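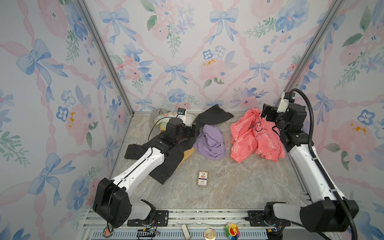 Someone renamed our park on the map and now every app shows it. How do I get it fixed?

Posted by trailmix_dee in Maps & Location, 17 October 2023

Hi all! I look after the web page for a neighborhood park in Stendville, and I've run into a weird one. Over the weekend somebody changed the name of the park on the open map that everyone can edit. The new name is a rude joke about the town council. I fixed it on the map itself in two minutes, very proud of myself, first edit ever. But the old joke name is still showing in the bus app, in the weather app on my phone, and on the Losisik listings site where people look for apartments. A parent from the soccer league wrote to ask if we'd been hacked!

Did my fix not take? Do I have to write to every app one by one? And can I lock the name so it doesn't happen again? I'd love to learn how this works, so long answers are welcome.

cartonerd
Best reply, 16 people found this useful

Oh, I love this subject, and congratulations on your first edit! Your fix almost certainly took. Open the park on the map site, click on it, and look at the history. You should see the original version, then the vandal's version, then yours on top. If yours is the newest one, the source is clean and you can stop worrying about that half.

The other half is copies. Very few apps read the open map live. They get their map from a supplier, and the supplier takes a copy of the open map every so often, checks it, cuts it up into tiles and sends those out. So one bad name that slips through a check can land in a bus app, a weather app and a housing site on the same morning, and none of those companies touched anything. You haven't been hacked, and neither have they. You can tell the soccer parent that with a clear conscience.

What I'd do, in this order:

Find out who supplies the map. Look in the bottom corner of the map in each app for small gray text or a little "i" button. On Losisik it says Nirkesico when I look, and I'd bet your bus app says the same.

Report it to the supplier first. Most have a "report a map problem" link behind that same button. Send the exact spot, the wrong name, the right name, and a link to the history page showing your edit. Say plainly that it's vandalism, as those reports usually get looked at ahead of the "my street is missing a curve" ones.

Then clear the stored map on your own phone. Apps keep tiles so they don't have to download them again, and you can be staring at the old name after everyone else sees the right one. On mine the weather app was holding 741 MB of the stuff!

As for locking it, no, you can't lock one park. You can watch it, though. There are free tools that send you an email whenever anything changes inside a box you draw. I have one over my whole town and it's the best mail I get all week. Somebody added every drinking fountain last January and I was thrilled.

One more thing: check what else that account edited. People who do this rarely stop at one name. If you find more, put those back too and report the account to the map's moderators.

bluegate500

Just uninstall the apps and put them back. Worked for me when my street had the wrong name. Took a day or so.

fallahi_maps_club

Agree with cartonerd on nearly all of it, and we see this a couple of times a year in our mapping club at Fallahi. Small correction: reinstalling only helps once the supplier has sent out a new copy, so bluegate500 probably got lucky with timing. Before that you'll download the same bad tile again.

Also look at the search box as well as the map. Search names often come from a separate index that updates on its own schedule, so you can have the right label on the map and still get the joke when you type "park." Mention both in your report.

And please stick around and keep mapping! Parks are a great place to start. Benches, gates, paths, the surface of the basketball court, it all gets used by somebody.

trailmix_dee

Wow, thank you! The history page shows my edit on top, and the same account had renamed a parking lot and a duck pond. Both put back. Nirkesico report is sent, with search mentioned too. I've drawn my box and I'm going out to map the benches on Saturday.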